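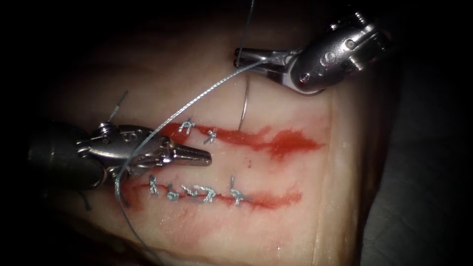
Two instruments, one curved needle.

I've been playing village cricket for longer than I've been any good at it, and this May I finally had a proper go at opening the batting. I loved it! I was out for 2 the first time, mind you, and still walked off grinning.

It was Tsung-han Kwok's idea. He skippers our second eleven and he'd watched me block my way through a whole net session at Dandusport (the indoor place behind the station), and he decided that anyone that stubborn should go in first. Vlasta Vávra, who'd had the job for years, was delighted to drop down to five and keep her tea warm.
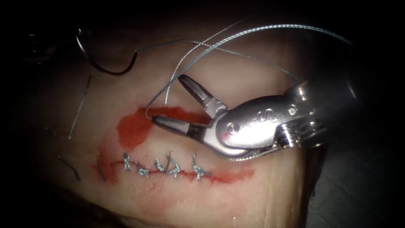
Chasing 243

So, the big one. Wiver batted first and made 243, a huge score on that pitch, which is slow and keeps low at the church end. Chun-yin Wu bowled his heart out and deserved far more than he got -- two dropped catches, one of them mine, sorry again.

Vlasta told me to forget the total and just see off the new ball. I did, and then the leg side opened up and I found I could sweep. Me, sweeping! Yuzhen Shao ran everything at the other end,
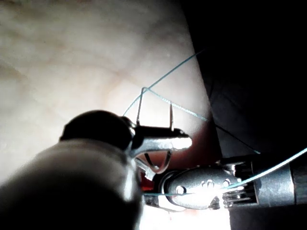

including a three to fine leg that I was sure was a two, and by drinks we'd put on 136 without losing a wicket. I've never been part of anything like it.

We lost by nearly nothing in the end. Hsin-yi Ho needed a four off the last ball and hit it beautifully, straight to the one fielder on the rope. I've replayed it all week and I still think she picked the right shot.
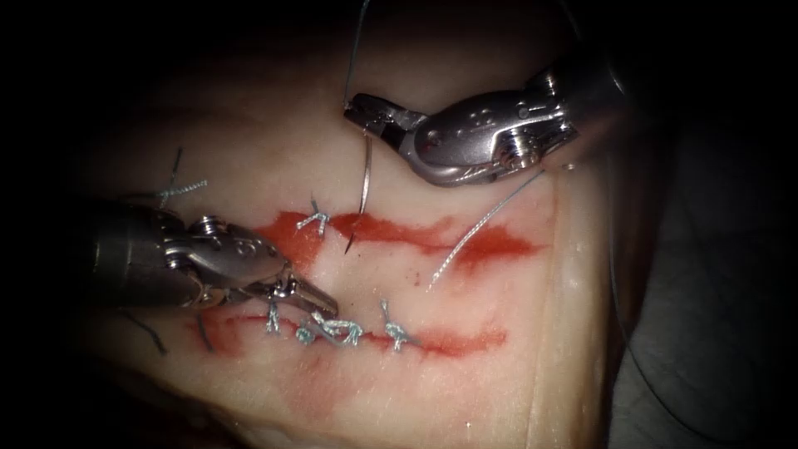 Parallel incisions, with a needle driver coming in from either side.

Nets are at six as usual. I'm going to work on my calling, and Tsung-han wants everyone to do half an hour of high catches first. Bring a jumper.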